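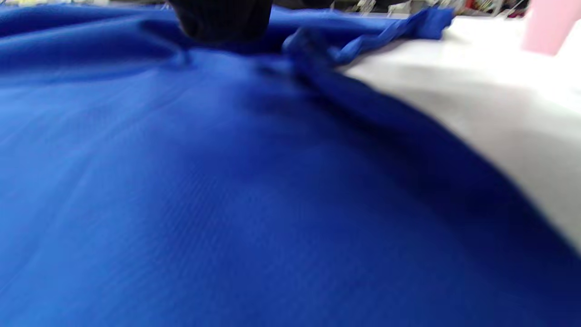
HORNHOLM, January

OK, notes for week 9. I talked too fast again, so I've written out the part on views, which is where most of the good questions came from.

We left off at the basic recipe. You hold the two grippers yourself, you do the chore, and the recordings become training data for a policy that has to do the same chore with robot arms. Lovely idea! But the policy only knows what the cameras knew. If you smoothed a sleeve because you felt it bunch up under your fingers, that feeling isn't in the data unless it also showed up in the picture somewhere.

So think about cloth. Up close, a gripper camera gives you weave, wrinkles, a fold coming up toward the lens, and that's great for deciding what to do in the next half second. It's pretty bad for knowing which part of the shirt you're looking at (blue is blue is blue). Fast hand motion also smears the image, and then even the weave is mostly gone. I asked the room whether a blurry frame should be thrown out and got a split vote. My answer is to keep it. The arms will blur their own frames when they move, and a policy that has only seen crisp ones is in for a shock.

The view from the head has the opposite trouble. You get the collar, both sleeves, where the two grippers are sitting, what else is on the table --
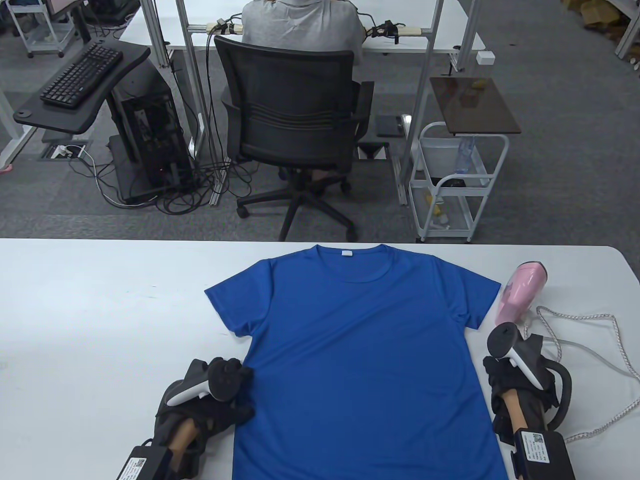
-- and you also get the whole office behind it, chair and cables and all. A network is happy to latch onto any of that. In the Tivenmont runs, which I keep coming back to because I made every mistake there personally, we trained on 2000 demonstrations from one room, and the policy did fine until we turned the table to face the other wall. Then it just hovered. We swapped in 1000 demonstrations spread over several rooms and it did better with half the data. That's the result I want you to remember for the project.

Nabila Liew asked whether you could crop the background away. You can, and the Kazlauskienė handout walks through it, but watch what the crop eats. If the hem is already out of view, you really can't spare more shirt.

Now, garment care tools. Read this next bit before lab.

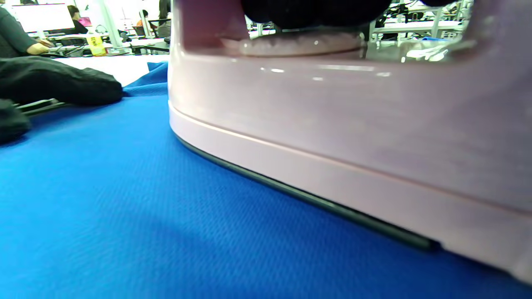

9 min read

Anything bulky and shiny is hard on a close camera. It hides the cloth you care about, it throws highlights that slide around as you move, and you may be looking right through the handle at people on the far side of the room. When you label contact, go by the edge where the tool meets the cloth, and if you can't see that edge, mark the frame "unknown". Please don't guess! Guessed contact labels hurt us more than missing ones did.

For lab, bring one recording with both gripper views and the head view, lined up in time in the Senix viewer. Pick a moment where the views disagree about what's going on and write a paragraph on which one you'd trust, and for how long. If the clocks drift on you, redo the sync clap at the start and the end of the take. Last term's slides say the start is enough -- I was wrong about that, and I'll fix them this month.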